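4. Setting Up Story Mode and Difficulty

Orklow lets you change how hard the game is at any point, apart from the three Abdelaziz trials. Combat can be turned off completely in Story Mode.

1. From the title screen, open Options, then Play Style.
2. Choose Story, Standard or Veteran.
3. Press Confirm. The game restarts from your last shrine.

Note: Story Mode keeps all 52 side quests. Arena fights are replaced by short dialogue scenes.

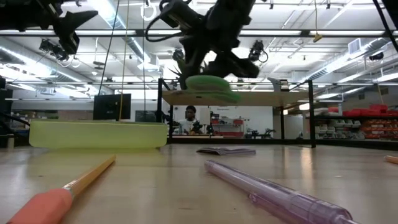 4. To fine-tune a preset, open Advanced and move the sliders for enemy health, parry timing and fall damage.
5. Save the result to one of the custom slots.

Caution: Loading a custom slot over an active Veteran save removes the Veteran badge from that save. The badge cannot be restored. Make a copy first — the Copy command is under Manage Saves. 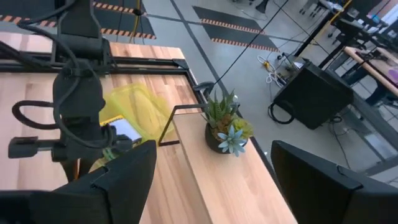
BOTER, October — Changes in this release

Parry timing now goes up to 73 frames. Custom slots made in older versions load normally, but the fall damage slider returns to its default and has to be set again.

If the game shows error 1539 after you press Confirm, the save folder is read-only. Change the folder permissions and start again from step 1.

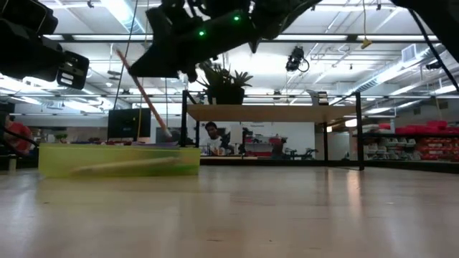 DALTEX, 20/06/2024 — Known issues

Switching to Story during a boat crossing can leave the map blank. Dock, save and reload. Subtitles may reset to small text after a preset change.

Section maintained by Ziad Nimri. For controller layouts, go to section 5.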